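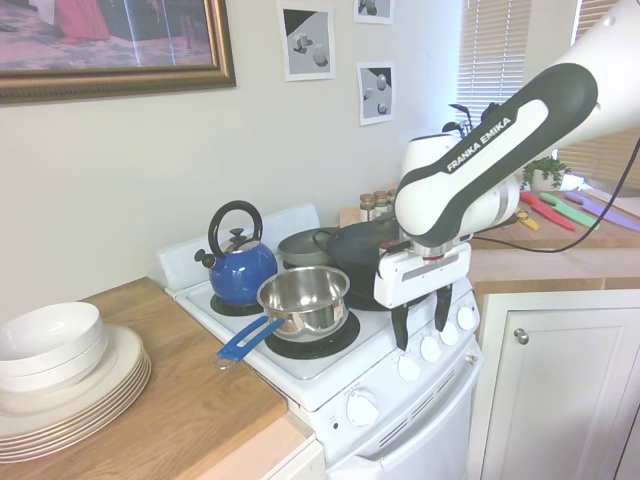 Figure 3. Robot arm above the front of a white electric stove, with a blue kettle on the back-left burner.

Research > Student Life > Working Papers > Emergency Grants at Flodasthorpe
Search papers Enter title or author Go

4. Who asks for the money, and how they hear about it

I went into this part of the study sure I knew the answer. Flodasthorpe College has had a small emergency grant fund, the Shirima Fund, long enough that every dean I met talked about it as if students were born knowing it was there. You fill out a one-page form, somebody in the aid office reads it, and if your car has died or your landlord is being difficult you get a check. So my guess was that students knew about the fund and were too proud to use it. I had half a literature review on shame written before the survey came back (it's sitting in a folder now, and I may still get a footnote out of it).

We got 407 usable surveys. The question I cared about most was the plainest one: before today, had you heard that the college can give you money in an emergency? Plenty of people left a comment next to that item even though we hadn't made room for comments, and a lot of those comments were some version of "wait, what?" One student wrote it in capital letters and underlined it!

The ones who did know had mostly heard by word of mouth. A roommate, a lab partner, a shift supervisor at the library. Very few named the website, and I can see why. To find the form in September I had to go through the aid office page, then a page called Student Support Resources, then a PDF, and the link in the PDF went to last year's form. 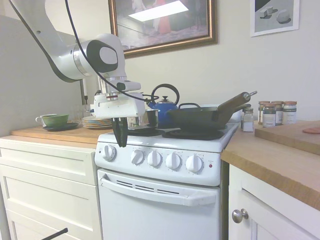 Word of mouth works fine if you live in the dorms and eat with the same people every night. It works badly if you drive in for two classes and drive home. Commuter students turned up again and again among the people who had never heard of the fund, and when Su-bin Min and I sat down with the interview notes we kept putting the same sticky label on them, "no hallway." That was her phrase, and I've borrowed it for the rest of this paper. A student with no hallway has to get her news from official email, and the official email at Flodasthorpe goes out in a weekly digest along with parking notices and the blood drive.

I should say something about the form itself. It asks for a short statement of need, and it doesn't say how short. Some students sent two lines. Others sent pages, with their whole family history in there, and told us later they'd thought they were being graded on it. One of them had taken her draft to the writing center. I don't know what to do with that as data, but I think about it a lot.

Then there's the amount. The smallest grant on the books was $50 and it went for a bus pass. I would have told you that was hardly worth the paperwork. The student who got it told us it was the difference between finishing her chemistry lab and dropping it, and she was pretty annoyed with me for asking whether it had helped.
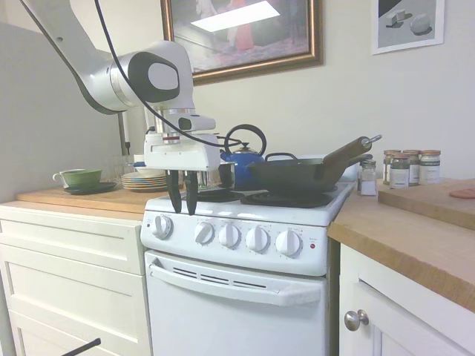 The speed of the thing matters too, and we handled it less well than I'd like. The aid office logs the day a form arrives and the day a check is cut, but nothing about the day the student picks it up. Erasto Kariuki went through the paper files with me in the afternoons, and we found checks that had sat in the front desk drawer for 3 weeks with nobody having called. Our waiting times in Table 2 are therefore too short, all of them, and I can't say by how much. Please read them that way.

We also did 65 follow-up phone calls. I'd planned on email, but the reply rate was awful, and people turn out to be much chattier on the phone at 8 p.m. than they are in a text box. The calls are where most of the good material in Section 5 comes from. They lean toward students who like to talk, obviously.

When I presented a draft of this section at the Poren workshop, I argued that the college should move the announcement out of the digest and have instructors read it aloud in the first week of class.
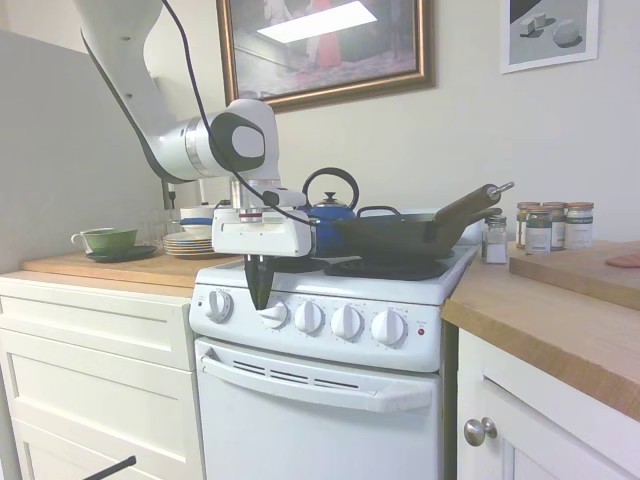

Živko Georgiev wasn't convinced, and told me that a first-week announcement lands when hardly anyone has an emergency yet, so students file it away with the syllabus and forget it by midterms. He would put it in the email that goes out when a student misses a tuition payment. I like that idea more than mine, though it only catches one kind of trouble. A broken furnace doesn't show up in the bursar's system.

Filed under: Student Aid, Commuter Students, Campus Communication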